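Table clearing and cup sorting – where we've got to
For: Ragnheiður Bech, Stusach
From: Jytte Kirkegaard, Prasdale front room
23/12/23 is how I'd normally put it, but your form wants it the other way round, so: 12/23/23Hello Ragnheiður, and thanks for being patient with me. You asked for a page on how the shared table is going and what's been spent, and I'm going to run over a page because I always do.

The short version is that we're on track with the clearing routine and behind on the cup order. The money you gave us was for 1000 paper cups, the tubs to keep them in and enough of my hours to work out a way of clearing the big white table that people will stick to. The cups from Kravchuk came in two deliveries, and the second was 900 short (they'd keyed in the wrong line, and were very nice about it once I got through to somebody). The rest are promised for the new year. We've been managing by being a bit mean with them, and I've put a note by the kettle.

The routine itself has changed since I last wrote. I'd planned to start with the cups on their sides, then the upright ones, then all the bits. Mogens thought that was fussy and he was right! Now we just start at one end and gather cups into one group as we go, and the group stays on the table until the end.

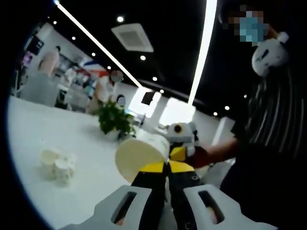

It's quicker, and it also means I can see how many we've got through without going fishing in the bin. The thing I'm still unsure about is whether patterned and plain cups ought to be kept apart. Ketill Thoroddsen says it makes no difference to him what his coffee comes in, but they don't nest properly if you mix them and then the whole stack leans. I've left them mixed for now and will look at it again when the full order is in.

Small stuff has been more of a nuisance than the cups, I must say. A cup is easy, you pick it up and it goes with the others. It's the wrappings and odds and ends that get pushed to the middle and left there, and then somebody puts a drink down on top. I've asked everyone to deal with the middle of the table first if they've only got a minute, and Gunhild has agreed to go over it at the end of the day until the habit takes.

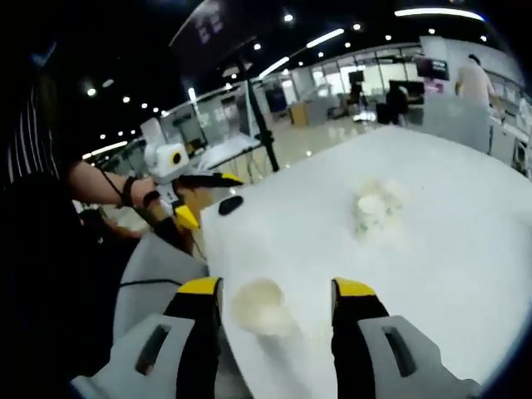
Part-way through a clear: a clump of white and see-through material still to go from the middle of the table.

We tried two kinds of tub. The Dorex ones are a good size but the lids are stiff, and people leave them off, so I've sent back the spare one and got the money credited. I'd like to put that towards a second recycling sack holder if you're happy with it – just say yes or no by email, I don't need a form.

Now, the plant. I know you weren't keen on it staying, and I did try a few days without. The far end of the table turned into a dumping ground straight away, bags and post and somebody's scarf, so back it went. Everybody clears around it without complaint.

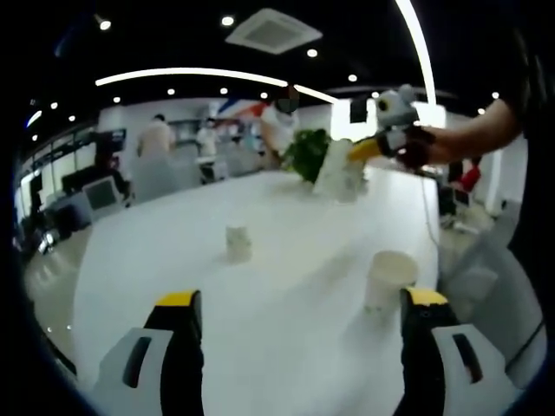 Next on my list is deciding what gets left out overnight. My own feeling is that a completely bare table looks unfriendly first thing, and people go rummaging for cups and undo all the good work. Mogens would have everything in the cupboard. We do have more than one size on the go, a short little white cup and a larger one with a wide rim, and at the moment they both end up standing on the table together with no system at all. I'd like to settle on the larger for drinks and keep the small ones for tasters when we have visitors, so perhaps the next order can be mostly large. I'll ask Kravchuk what the difference in price is before I commit to anything.

Spending is a little under what we planned, mostly down to the missing cups, which we haven't been billed for. My hours are slightly over. I had put down 2 a week and it's been nearer 3, with all the ringing about deliveries, but I think that'll settle and I'm not asking for more.

Still to do before the final report in April: get the rest of the cups in and counted, sort out the sizes, write up the clearing routine on one side of paper for the wall, and find out if Gunhild wants to carry on with the end-of-day round or hand it to somebody else. I'd also like you to come and see the room, if you can bear the train. Let me know which week suits and I'll get some decent biscuits in.

Jytte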